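Thursday, ten past seven. Writing it down quick before Bjarke rings and I start agreeing with him.

Socks first. It's always socks first, Govico wants the small stuff before the big stuff. Pick up, hold, let go. Fifteen times, then a new one. Pink check underneath, NICE DAY printed on it, and me bent over it with a stiff neck and cold tea.

The lavender one came up fine. Pink cuff, nice and straight.

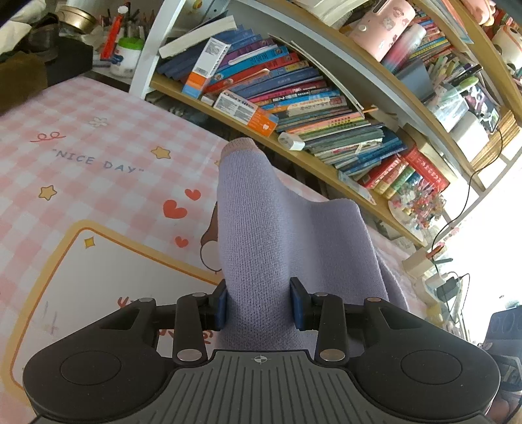

*The lavender one, held upright. Pads closed.*

Then I let go of the trigger and the fingers stayed shut.

Not jammed shut. Worse. Shut and still pulling in. Tiny whine from inside, like a fly in a jar. I shook it. Stupid. Shook it again. Put my left thumb in the gap to get the knit out and it took the thumb too.

Didn't scream. Said "oh" I think, quite politely. Mrs Vigfúsdóttir next door has ears like a bat and she'd have been round with her coat on.

Off switch: nothing. Other off switch, the one Bjarke calls the real one: nothing. Counted in my head to take my mind of it. Got to 69 and it opened by itself. Whine stopped. Sock dropped. Thumb white, then red, then a colour I didn't care for.

Rang him.

"Did it log anything?"

"My thumb's gone purple, Bjarke."

"Yes but did it log."

It had logged 300 lines of everything normal. Grip open, it said. All through it. Grip open, grip open, grip open, while I stood there stuck to a sock.

"Then it was open," said Bjarke Damgaard, who was in Fandholm, in a warm office, with both thumbs.

He wanted the sweatshirt done before I packed up. Only the sweatshirt, Aksel, the Dorkora people are waiting for sleeves. So I did it. I know. I KNOW. Rent's due in February same as every other month.

Laid it flat. Brought the lavender-blue sleeve in across the front, over the big orange outline. Went slow. Kept my fingers well back and listened.

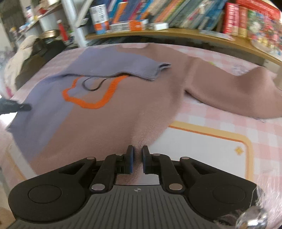

*Sweatshirt, one sleeve in, one to go.*

Nothing. No whine. Good as gold for the first sleeve, and I'd started on the hem when the little voice went in my earpiece, the one that reads the log out. Grip open.

I looked. They were parallel, narrow gap, strip of cloth between. Fine. I squeezed the trigger and they shut.

Grip open, it said.

I put it down on the pink check and took my hand away. Took three steps back, into the shelf, books everywhere.

Grip open, it said. Grip open.

And then the whine.

Phone's going. That'll be Bjarke.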